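Threads > Robotics > Teleoperation notes

Print this thread | E-mail this thread

Urszula Adamczyk
Notes from a month of teaching a two-arm cell by remote control. Mostly for people about to start. October, Prumitz bench, task: sort phones on a tabletop. 1/

We drive the arms with a pair of leader arms. Same joint layout, no motors to speak of, a trigger for each jaw. You move the small one, the big one follows. Delay is low enough that you stop noticing it after the first session. 2/

First mistake: I recorded from the first minute. Those episodes were all hesitation. The policy trained on them learned to hesitate too. It would hover over a phone, drift, hover again. Faithful copy of me. 3/

So now there's a rule. 30 practice runs per operator before anything gets saved. Krum Grgić thinks this is too many. His own first saved runs are in the set and I can pick them out by the wrist motion. 4/

Flat, smooth objects are hard. A phone lying face up gives the jaws nothing to get under. You come down on the long edges or you don't get it. Approach angle matters more than speed. 5/

What worked for me: line up the wrist first, then descend, then close. Three separate motions with no overlap. It looks stiff on replay. The trained policy was much steadier with it. 6/

Henryk Dudek does it in one sweep and is faster than me by a lot. Mixing his runs with mine made the policy worse than either set alone. We picked one style and wrote it down. Sorry, Henryk. 7/

Episode length: we cap at 25 seconds. Anything longer usually has a fumble in it. Fumbles with a clean recovery go in a separate folder, because you do want some of those. Fumbles without one get deleted. 8/

Watch the wrist camera feed while you drive, not the table. The policy only gets the cameras. If you steer by looking at the bench directly, you'll use information it doesn't have, and then wonder why it misses. Took me 23 bad runs to believe Zdzisław Wieczorek on this. 9/

Dark screens are their own problem. They pick up the overhead lights, and the reflection changes with the angle of the phone. We vary the angle on purpose between episodes. Don't tidy them into a row. 10/

Same for the background. Ours changes between batches. If it always looks the same, the policy can start using it as a landmark. Bratutwood had that with a calendar on a wall. 11/

Two arms, one operator: decide which hand waits. My default is that the idle arm parks open, well clear of the other one's path. If both hands move all the time, you get collisions in training data, and later on the bench. 12/

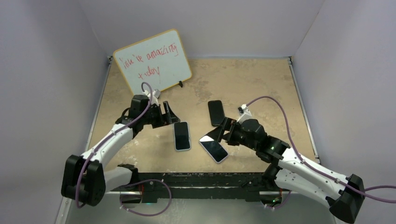 Both grippers in close, three phones, screens off. Whiteboard at the back. 13/

Cable routing, because someone always asks. Leave slack at the wrist and the elbow. Too tight and the camera plug works loose when the wrist rolls. Too long and it swings into view. I check it at full reach in both directions before each batch. 14/

Current numbers: 8 usable episodes in a good hour, including resets. Resets are nearly half the time. Yannick Gautier wants to script them. I'd like to see the script place a phone at a random angle without sliding it off the table. 15/

Still open: handing a phone from one gripper to the other. I can do it by hand maybe every other try, so there's no point recording it yet. If anyone at Sirkside has leader-arm triggers with a softer spring, write to me. Mine make the last few millimeters of closing a guess. 16/

Print this thread | E-mail this thread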